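Drarnance
About us
3 min read

Drarnance tests household and institutional textiles for dimensional change, colorfastness, seam strength and pilling. The laboratory is in Orkdale and works for laundries, hotel groups, hospitals and small manufacturers. It does not sell fabric, detergent or machines.

The company was set up by Salvador Loureiro, who had run the finishing line at a mill and wanted shrinkage figures that a buyer could compare between suppliers. Kristaps Mockus joined as laboratory manager and wrote most of the procedures in current use. Both still sign reports.

Scope of work

Dimensional change is the largest part of the workload. Specimens are conditioned, marked, measured, laundered to the agreed cycle and measured again in the same directions. Results are given separately for length and width. The standard program is 5 cycles; hospital linen is normally run for longer by agreement with the client.
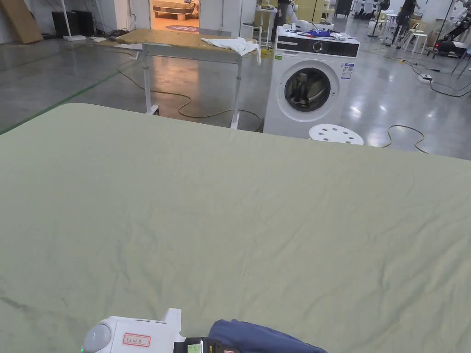

Woven and knitted goods are reported on different forms. Knits relax during conditioning, and a first measurement taken too early will overstate shrinkage. Goods received in vacuum packs are opened and left flat before any marks are made. Clients who need a result on the packed dimensions should say so on the order form.

Colorfastness is assessed against gray scales by two readers working separately. When their grades differ by more than half a step, a third reading is taken and all three are listed in the report. Seam strength is tested on specimens cut from finished articles where the article is large enough. Otherwise the client is asked to supply sewn samples in the same thread and stitch density.

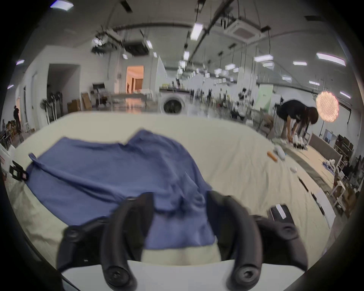 Blue cloth on a cream bedsheet.

Premises and records

The laboratory moved to its present unit in the Barreto building on 01/02/2021. The unit has 391 square meters of floor space, divided between receiving, conditioning, wash testing and physical testing. Reports are numbered in one series, and the series stood at 2185 at the last annual review in June. Specimens are kept for 3 months after the report is issued and then returned or discarded, according to the instruction on the order form.

Procedures are held on the internal Wikis, one for each department. A client may request the procedure that applies to its own report. Changes are dated and initialed, and earlier versions remain available to staff.

Submitting samples

Samples should arrive unwashed, with the care label attached and the fiber content stated. Do not iron or steam them. Sheets and duvet covers should be sent whole. Partial lots are logged but are not tested until the rest of the lot is received.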